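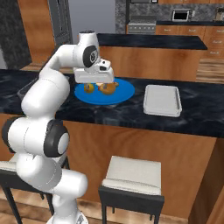 I have used the Hultitz kitchen simulator since September, and several people asked me if it is worth the money. It is software for practising robot arm tasks before you risk a real arm and real plates. The basic licence costs 539 euros for one computer, with 2 kitchens included. I chose the one with the dark marble.

My first impression was good. The stone and the wood look nice, and the arm loads quickly on my old machine. What I wanted most was the view from the gripper, and it comes without an extra fee.
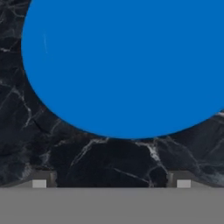

Gripper view: open fingers, blue plate, a lot of marble.

This view is a little soft, so small marks are hard to judge. For food on a plate it is enough for me. I tried also the trial of Wundov, which has a sharper picture, but there I waited 20 minutes for each scene to load.
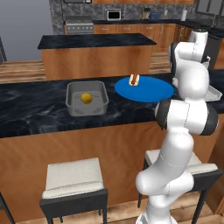
The food set is sold separately, and I find this a pity. A lemon and a hot dog should be in the basic package! The support is friendly — I wrote to them 4 times and always received a clear answer. I will keep my licence for one more year and then decide again.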